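The Small Kitchen, Sorted

Most play kitchens are bought for the stove and the little door that opens. The things that go in and on them tend to arrive later, a birthday at a time, until there is a bin in the corner with everything in it and a child who tips it out to find one plate.

I spent part of June looking at how families, preschools and toy makers handle that bin. The short answer is that the dishes matter more than the food, and that most households own too much of both.

Start with the dishes. A set from Florell, one of the smaller makers, comes with plates in mixed sizes and no two in the same color. Parents sometimes complain about this, because they expect a matching service for four. Children tend to use the colors as labels. The big plate becomes the one for dinner, the little one is for fruit, and it stays that way for weeks. Kiani sells its dishes one at a time for the same reason, and a replacement costs less than a new box.

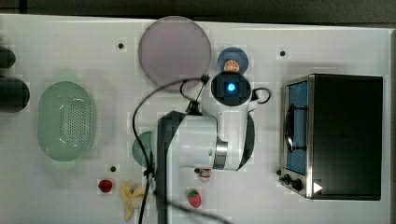

Play dishes and fruit, with an orange slice on the small blue dish.

A colander is worth having. It holds food while the table is being set, it carries well from room to room, and it gives a child something to do between the sink and the plate. Of all the pieces people told me they would buy again, it came up the most. Pans came second. Toasters and mixers were well down the list, and several had already been given away.

Play food is where the piles build up. Jornix, a toy library that lends out boxed sets, has 3000 pieces of it on the shelves and now packs only 11 to a box. Bigger boxes came back with half the contents never touched, and small items like berries went missing first. The library asks families to keep the strawberries in a lidded tub when they are put away. For children under three, it leaves the small pieces out altogether.

Storage can be plain. Two shallow trays do the job better than one deep basket, with dishes in the first and food in the second. Gradar makes a tray that slides under a low table, but a baking sheet with a rim works just as well. Stack plates with the largest at the bottom. Put the colander on top and let it hold whatever is left over.

Washing is simple for most plastic pieces: warm water, dish soap and a towel. Felt and wooden food should be wiped and left out to dry overnight before it goes back in the tray.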